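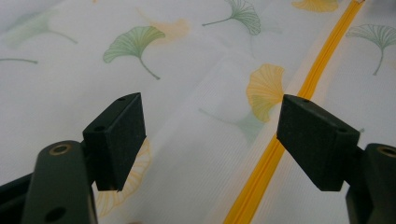

Gredard is a fixed-income research firm based in Tirnodley. We cover government and corporate bonds for pension schemes and smaller insurers. One of our sector lists follows borrowers in textiles and clothing, from printed cloth to the bright yellow zip that runs across it.

Our database holds more than 3,000 issues, repriced at each market close - yields, spreads and duration.

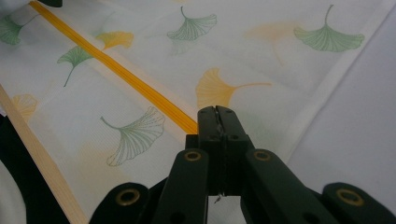
Credit notes go out to 80 clients. We do not manage money or deal on our own account.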